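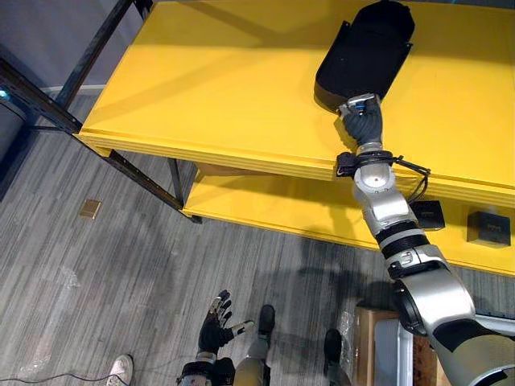 図1 黄色いテーブルの上のロボットハンド

連続コメディドラマのエンドクレジットは配信でどう見えるか
映像メディア演習 プロジェクト報告書

1. はじめに

本報告書は、連続コメディドラマのエンドクレジットが配信サービスでどのように表示されているかを調べた結果をまとめたものである。対象としたサービスはWunbyとBresterの2つで、どちらも再生が終わりに近づくと次の話の案内を画面に出す仕組みを持っている。

このテーマを選んだきっかけは、前期の授業で脚本家の仕事を調べたときの経験である。ある話を誰が書いたのかを確認しようとしたところ、クレジットの途中で次の話に切り替わってしまい、名前を読むのに何度も巻き戻すことになった。テレビ放送でもクレジットの縮小や早送りは以前から行われているが、配信の場合は視聴者の操作が関わるため、放送とは別に調べる必要があると考えた。

クレジットは、作り手にとっては仕事の記録であり、次の仕事を得るときの材料にもなる。とくにコメディは複数の脚本家が同じ部屋で話を組み立てることが多く、放送時に名前が出るのはその一部の人である。残りの人の名前は終わりの部分にまとめて出る。その部分が見られないと、誰が関わったのかは視聴者にはわからない。

2. 調査の対象

調査には、制作会社Rätsepの連続コメディ『Pavilach』を使った。この作品を選んだのは、WunbyとBresterの両方で全話が配信されており、同じ映像を同じ条件で比べられるためである。全182話をすべて対象とした。特別編と総集編は、片方のサービスにしか置かれていないものがあったので除いた。

『Pavilach』は、小さな港町のバス会社を舞台にした一話完結型のコメディである。初期のシーズンでは、本編が終わると暗い背景に白い文字のクレジットが流れる。中期からは、クレジットの横で短いおまけの場面が続く形に変わり、後期のシーズンではおまけの場面が先に置かれ、そのあとに文字だけのクレジットが入る。作品の途中で形式が変わっていることは、調査を始めてから気づいた点である。そのため、集計は全体とシーズン時期別の両方で行った。

3. 方法

3.1 表示の記録

各話について、次の項目を表計算ソフトに記録した。

クレジットが始まる時刻
次の話の案内が出る時刻
案内が出たときに映像が縮小されるかどうか
縮小された映像の中で文字が読めるかどうか
操作をしない場合に次の話へ切り替わる時刻
クレジットを最後まで見るために必要な操作

視聴にはノートパソコンのブラウザを使い、画面は全画面表示にした。自動再生の設定は、アカウントを作った直後の状態から変えていない。スマートフォンとテレビのアプリについては、班員の手元の機種がばらばらだったため、一部の話を見て違いを書き留めるだけにした。

「文字が読めるかどうか」は判断が分かれやすい項目である。最初は一人で判定していたが、同じ話を別の班員が見ると結果が変わることがあった。そこで、画面から腕を伸ばした距離に座り、職名と人名の両方を声に出して読めた場合だけ「読める」とする決まりにした。決まりを作る前に記録した分は、最初からやり直した。

3.2 職名の整理

クレジットに出てくる職名も書き出した。表記の揺れをそろえる前の段階で、ほぼ400種類の職名があった。同じ仕事でもシーズンによって呼び方が変わるものがあり、とくに脚本に関する職名は区別が細かい。脚本、脚本監修、構成、構成補、脚本部助手などが並び、どこまでを「脚本の仕事」として数えるかで班の意見が分かれた。最終的には、制作会社の公開している職種一覧に合わせて分類し、一覧にないものは「その他」に入れた。

3.3 視聴者アンケート

同じ学部の学生に、クレジットの見方についてのアンケートを行った。選択式の質問のほかに、300字以内の自由記述欄を設けた。アンケートは授業のあとに協力を呼びかけ、オンラインのフォームで回答してもらった。

4. 結果

4.1 案内が出る時点

Wunbyでは、クレジットの文字が出始めるのと同時に次の話の案内が表示される話が大半だった。映像は画面の左上に縮小され、残りの部分に次の話の題名とあらすじが出る。操作をしないと短い秒読みのあとに切り替わる。初期シーズンではクレジットの冒頭に出演者が並ぶため、主演の名前までは見えるが、脚本部の名前に届く前に次の話が始まる。

Bresterでは、案内は画面の右下に小さなボタンとして出る。映像は縮小されない。秒読みはWunbyより長く、ボタンを押さなければ脚本部の名前まで見られる話が多かった。ただし、音声と美術のスタッフが出る後半部分は、こちらでも切り替わりにかかることが多い。

4.2 おまけの場面の影響

中期シーズンのように、クレジットと同時におまけの場面が流れる話では、両サービスとも扱いが変わった。Wunbyは、おまけの場面がある話では案内を遅らせている。しかし、遅らせる時間は話ごとにそろっておらず、おまけの途中で縮小が始まる話もあった。Bresterでは、おまけの場面が終わってから案内が出る話が多く、結果としてクレジットのほとんどが通常の大きさで見られた。

後期シーズンでは、おまけの場面が先にあり、クレジットはそのあとに文字だけで流れる。この形式では、両サービスともクレジットの開始とほぼ同時に案内を出していた。クレジットの見やすさだけで比べると、中期シーズンが最もよく、後期シーズンが最も悪いという結果になった。

4.3 操作の手間

クレジットを最後まで見るための操作は、Wunbyでは縮小された映像を選び直すことである。この操作をすると映像が元の大きさに戻り、秒読みも止まる。ただし、縮小された映像が選べることを示す表示はなく、班員の中にも調査の前は知らなかった者がいた。Bresterでは「クレジットを見る」というボタンが案内の隣に出る。押すと秒読みが止まり、最後まで再生される。

どちらのサービスにも、自動再生を止める設定がある。設定の場所はアカウントの管理画面の中で、再生中の画面からは開けない。自動再生を止めると、Bresterでは案内そのものが出なくなる。Wunbyでは案内と縮小は残り、秒読みだけがなくなる。
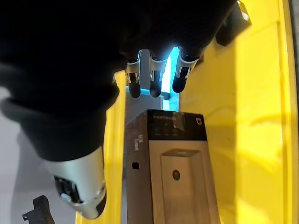

クレジットが縮小されると、脚本家の名前はどの程度読めなくなるのか。
Wunbyで縮小された映像では、職名は読めても人名が読めない話が多く、脚本部の欄については全画面に戻さないと確認できない場合がほとんどだった。

4.4 アンケートの結果

アンケートでは、クレジットをふだん最後まで見ると答えた人は少数だった。「作品による」と答えた人が最も多く、自由記述では、最終回や特に気に入った話だけは最後まで見るという回答が目立った。クレジットを見る目的としては、出演者の名前の確認、曲名の確認、余韻のため、という順に多かった。脚本家の名前を確認するためという回答は少なかったが、脚本や演出を学んでいる学生に限ると上位に入った。

自由記述には、案内が出ること自体は便利だという意見も多くあった。続けて見るときには毎回操作しなくてよいので助かる、夜中に見ているときは切り替わりが早いと寝るきっかけを失う、といった内容である。クレジットが縮小されることを不満とする回答と、気にしたことがないとする回答は同じくらいあった。

また、曲名を知りたい場合はクレジットを見ずに検索すると書いた人が複数いた。脚本家についても、作品の情報サイトで調べればよいという意見があった。ただし、今回書き出した職名を情報サイトの記載と見比べたところ、助手や補佐にあたる人の名前は載っていないことが多かった。

5. 考察

二つのサービスの違いは、映像を縮小するかどうかと、クレジットを見るための操作が画面に示されているかどうかに表れていた。秒読みの長さの違いもあるが、見たい人にとっては、止める方法がわかるかどうかの影響のほうが大きいと考えられる。Bresterのボタンは小さいものの、言葉で示されているため迷わなかった。

同じサービスの中でも話によって扱いが違う点は、予想していなかった。案内を出す時刻が自動で決められているのか、人が一話ずつ入力しているのかは、画面からは判断できない。Wunbyでおまけの場面の途中に縮小が始まる話は、中期シーズンの前半に集中していた。形式が変わった直後の話なので、前のシーズンの設定が残っている可能性がある。両サービスに問い合わせのフォームから質問を送ったが、報告書の提出までに具体的な回答は得られなかった。

作品の側の形式も結果に大きく影響した。おまけの場面をクレジットに重ねると、クレジットが残りやすくなる。制作側がこれを意図していたかどうかはわからないが、配信で見られることを前提にすると、名前を見せる方法の一つになりうる。一方で、おまけの場面が流れている間は視線がそちらに向くため、見えていることと読まれていることは分けて考える必要がある。今回の調査では、視線については測っていない。

6. 調査の問題点

対象を一つの作品に絞ったため、結果をほかの作品に当てはめることはできない。30分枠のコメディと長い枠のドラマではクレジットの長さも違う。

調査の途中でWunbyの画面のデザインが変わり、案内の文字の位置がずれた。縮小の仕方は変わっていなかったので記録はそのまま使ったが、変更の前後で見た話が混ざっている。どの話がどちらにあたるかは、記録表の備考欄に書いてある。

アンケートの回答者は同じ学部の学生だけである。映像に関心のある人が多く、一般の視聴者より最後まで見る割合が高く出ている可能性がある。質問文の「最後まで見る」が、別の画面を見ながら流しておく場合を含むかどうかも、はっきり書いておくべきだった。

7. 今後の課題

次の段階では、テレビのアプリでの表示を同じ方法で記録したい。一部の話を見た限りでは、縮小された映像の大きさがブラウザとは異なり、文字の読みやすさも変わっていた。リモコンでは縮小された映像を選ぶまでに押すボタンの回数が増えるため、操作の手間も測り直す必要がある。

職名の分類については、「その他」に入れたものが多く残っている。とくに、シーズンの途中でなくなった職名が、仕事がなくなったのか、別の呼び方に変わったのかは確認できていない。同じ人の名前がどの職名の下に移ったかを追えばある程度はわかるので、人名と職名を結びつけた表を作るところから続ける予定である。

記録表と職名の一覧は、演習の共有フォルダに入れてある。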